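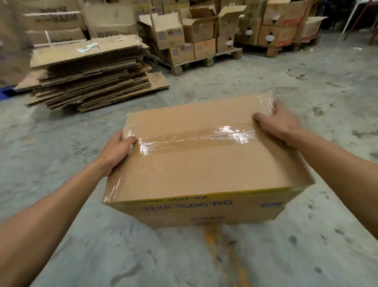 Journalism and Automation, Unit 5: Synthetic Voices in the Newsroom
Handout to accompany the lecture. Bring it to the seminar, annotated or at least creased.

Where we left off

Last time we dealt with templates: the software that takes a table of football results and returns paragraphs in which every team "secured" something. Today's systems talk. The main case is the local radio station in Dritedham, which in November handed its overnight bulletins to a synthetic reader called Jeon, supplied by a firm named Fonton.

Terms you need

Text-to-speech: software turns a written script into audio. It reads what it is given, including the typing errors.
Voice model: a system trained on recordings of a particular speaker, able to produce sentences the speaker never said. Contracts tend to be vaguer on this point than the speaker would like.
Disclosure: telling the audience. We'll spend most of the seminar on when, how loudly and in what size of print.

The Dritedham case

The station had two overnight readers and a budget that could stretch to neither. Myrtle Ambrose, the station manager, signed a trial agreement covering the bulletins between midnight and 5 a.m. Jeon's voice was built from recordings of Henk Van Loon, a retired announcer, who was paid once and has since heard himself read the traffic report for a road he has never driven on.

The first weeks were uneventful, if you don't count the pronunciation of Narkwood, which came out three different ways in one bulletin. Then a script went in with an editor's note still attached, and Jeon read, in Van Loon's warm and trustworthy baritone, "check this, sounds wrong." The item was in fact wrong. Several listeners wrote in to praise the new candor.

By the end of the trial the station had received more than 400 messages. Most of them asked after Van Loon's health.

Two readings of the case

Maarten Visser argues in his chapter (in the reader) that the voice is beside the point. A bulletin is only as good as its script, and the missing safeguard was a human being awake at 3 a.m. to look at it. A live announcer would have skipped the editor's note without thinking, and that small act of judgment appeared in no job description, so it appeared in no savings estimate either.

Lieven Verschueren takes the opposite line. For him the voice is the whole problem: listeners had trusted Van Loon for years, and the station borrowed that trust to deliver copy he had never seen. Verschueren would require a spoken notice before every bulletin. Visser replies in a footnote, rather crossly, that people stop hearing such notices within a week.

Both chapters are short. Read both. It is always obvious in the seminar who has read only Visser.

A note on cost

Be careful with the word "saving." Fonton's fee was lower than two salaries, but somebody had to maintain the pronunciation list, answer the mail and explain matters to Van Loon's sister. Those hours fell to the day staff and were recorded as "other."

For the seminar

Write a disclosure notice for Jeon that takes no more than 7 seconds to read aloud. Time yourself. Reading faster is cheating, and the software can do it better than you.

Draft one clause that Van Loon should have asked for in his contract. Gyula Juhász will collect these at the door and read a few out in his own voice.

Next unit: automated captions, and the mayor's speech on public parking. Chapter list to follow when the library answers my email.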